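31/12/2022
Posted by Leonor Henriques, secretary
Reading time: 6 minutes

Pellell Student Robotics Club
Minutes of the simulation group meeting

Present: Raquel Cardoso (chair), Leonor Henriques (minutes), Arnaldo Baptista, Afonso Caldeira, Irfan Talpur (faculty advisor, left after item 5).

Apologies: none received.

1. Minutes of the previous meeting

Accepted with one correction. Under item 3, "joint limits" should read "joint velocity limits". Leonor to amend the copy on the club drive.

2. Matters arising

The license renewal for the physics package went through. Arnaldo has moved all workstations to the new version except the one nearest the door, which still fails on the graphics driver. Afonso asked that no episodes be recorded on that machine until it matches the others. Agreed.

The request for a second headset was turned down by the department. Raquel will resubmit in January with usage figures attached.

3. Entry for the Hitameck Challenge

Raquel reported that the club's entry in the simulated kitchen category has been accepted. The rules were circulated before the meeting. Points noted:

- Two-handed humanoid model, supplied by the organizers. No changes to link lengths, masses or hand geometry.
- Training episodes are collected by the team in the supplied kitchen. Object meshes may be swapped within the approved list.
- Final scoring is on 30 layouts not released in advance.
- A run is scored zero if either hand goes through the counter surface at any time.

Irfan asked whether the last rule applies to a momentary overlap caused by the solver. Raquel has put the question to the organizers and has no answer yet. Until there is one, the group will treat any overlap as a failure.

4. Data collection report (Afonso)

The episode store holds 2,655 episodes as of this meeting. Of these, 521 belong to the cutting board task. The rest are drawer, faucet and stacking tasks carried over from the fall, which were recorded under the old controller and may need to be converted.

Afonso reported that operators are not following the same starting posture. Some begin with both hands low at the counter edge, others with one hand already over the work area. The policy picks up on the difference and hesitates in the first part of the run. He proposed a fixed start posture, loaded by script, with the operator taking control only after the tone.

Arnaldo objected that a fixed posture would make the policy brittle on the unreleased layouts. After discussion it was agreed to use a fixed posture with a small random offset at each shoulder and wrist. Afonso to write the script. Arnaldo to choose the offset range and record it in the collection notes.

5. Cutting board task, review of head camera view

The group went over the head camera output for the cutting board task. The left hand is the idle hand in this task and the right hand does the manipulation.

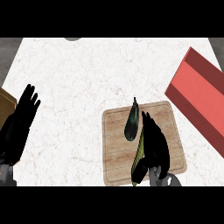
Item 5. Head camera view, cutting board task. Eggplant on the board, right hand holding the yellow-green object.

Raquel raised the position of the idle hand. With the left hand held up and the fingers spread, it covers part of the view on that side, including part of a brown wooden object at the left edge. She would like the idle hand lower and farther out. Irfan pointed out that the hand has to stay ready to steady the board in the later stages, and that dropping it out of view would cost time. Agreed to test a lower position that keeps the fingertips in view.

Afonso raised occlusion by the right hand. The palm and fingers hide most of the object being held, so the head camera alone gives little information about how it sits in the grasp. Options discussed:

(a) Add the wrist camera stream to the policy input. Allowed under the rules. Increases storage and slows training.

(b) Keep the head camera only and add the finger joint readings. Cheaper. Irfan's view was that joint readings will separate a firm grasp from an empty one but will not show a tilted object.

(c) Change the approach so the hand comes in from the side. Leonor noted that this would mean recording the task again from the start.

Option (a) to be tried first on a subset, with (b) as the comparison. Option (c) set aside.

Arnaldo asked whether the red box should stay in the layout. It lies on the counter past the corner of the board and has no part in the task. Raquel replied that the unreleased layouts will contain objects unrelated to the instruction and that the policy should be exposed to them. Arnaldo agreed in principle but asked that its position and rotation be varied between episodes. Afonso confirmed that the layout generator can do this. The generator must keep it clear of the board, as the task definition does not cover moving objects out of the way.

The labeling of the held object was also discussed. Operators have been entering different names for it in the instruction field. The group agreed that the instruction text should be filled in from the mesh list and not typed by hand. Leonor to lock the field.

The black bars at the top and bottom of the view come from the padding step in the export. Arnaldo asked whether they should be cropped before training. Afonso preferred to leave them in, as the pretrained image encoder expects a square input and cropping would only move the padding to another step. Left as is.

Irfan Talpur left the meeting at this point.

6. Controller

Arnaldo reported on the Histito controller branch. The new inverse kinematics routine runs at the required rate on the lab machines and no longer flips the elbow when the hand passes close to the torso. Remaining faults:

- The right wrist drifts slowly when the operator holds still. Suspected cause is the filter on the headset pose. Not yet confirmed.
- The fingers close at slightly different rates, which turns long objects in the hand before the grasp is complete.
- Contact with the counter produces a small bounce if the hand comes down fast.

The second fault was considered the most serious for the cutting board task. Arnaldo will try a common closing profile for all fingers and report back. Raquel asked that the branch not be merged until a set of old episodes has been replayed on it without differences in outcome. Agreed.

7. Operator hours

Each member is to complete 4 sessions before the next meeting. Sessions are to be entered in the booking sheet, including canceled ones. Leonor reminded members that the lab must be left with the headset on the charger and the workstation logged out. The headset was found flat twice this month.

Raquel asked whether first-year members could record episodes. Afonso was in favor, provided they pass the practice layout first and their early episodes are kept in a separate folder. Agreed. Afonso to supervise.

8. Equipment and budget

The Patrício room remains available to the club through January. The storage drive is nearly full and adding the wrist camera stream will make this worse. Arnaldo to get a price for a larger drive. No purchase approved at this meeting.

9. Actions

Leonor: correct previous minutes; lock the instruction field.
Afonso: start posture script; layout variation for the red box; supervision of first-year operators.
Arnaldo: offset range; common finger closing profile; replay test; price for storage drive; driver fault on the workstation nearest the door.
Raquel: follow up with the organizers on the overlap rule; resubmit headset request; test of lower idle hand position.

10. Any other business

Afonso asked that the collection notes be kept in one document. At present there are two and they disagree on the episode naming format. Leonor to merge them and circulate the result.

Next meeting in January, date to be set by email.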